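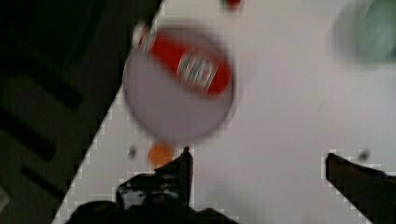

*A white container with a red label. More kinds of household packaging will be accepted at the Brestport drop-off.*

**Brestport drop-off to take more packaging**

BRESTPORT, January 2024 – Residents will be able to take a wider range of empty household packaging to the Rallis Street drop-off under changes approved by council this week.

The site has until now accepted glass bottles, aluminium drink cans and flattened cardboard. Food tins, rigid plastic tubs and screw-top containers will be added to the list once new bays have been marked out and the signs replaced. Aerosols, paint tins and anything that has held motor oil will still have to go to the transfer station at Tresness.

Council's waste services manager, Melina Fragkou, said the change followed a trial in November in which 209 households were given a second crate and asked to keep their tins and tubs separate from the rest of their recycling.

"We wanted to know if people would rinse things and take the lids off, and on the whole they did," Ms Fragkou said. "The loads coming through were clean enough for the contractor to take without an extra sort."

Containers do not need to have their labels removed. Lids should be taken off and dropped in the same bay if they are metal, or put in the kerbside rubbish if they are plastic and smaller than a coffee cup lid.

The contractor, Draltlow, will empty the new bays twice a week. Its regional supervisor, Ekow Dramani, told the meeting that food left in tins was the most common reason for a load being turned away.

"A quick rinse in the leftover dishwater is fine," he said. "It doesn't have to sparkle."

The work will cost $55,000, paid from the existing waste levy. Councillor Apostolos Vasilakis voted against the spending and said residents on the eastern side of town would get little out of it without a site of their own.

"It's a 2 km walk from the last bus stop to that gate, and there's no footpath for half of it," he said. "People without a car aren't going to carry a bag of tins down there."

Cr Vasilakis asked for a report on a second site near the Tresness Road shops. Councillors agreed to the report but did not set a budget for it.

Thaís Caldeira, who runs a bakery across from the drop-off, said she supported the change but was worried about parking. Her customers already compete with utes and trailers on Saturday-style crowds before every public holiday, she said, and the street has no marked bays.

Council said line marking on Rallis Street would be looked at separately. Opening hours at the drop-off stay the same, with the gate locked at dusk.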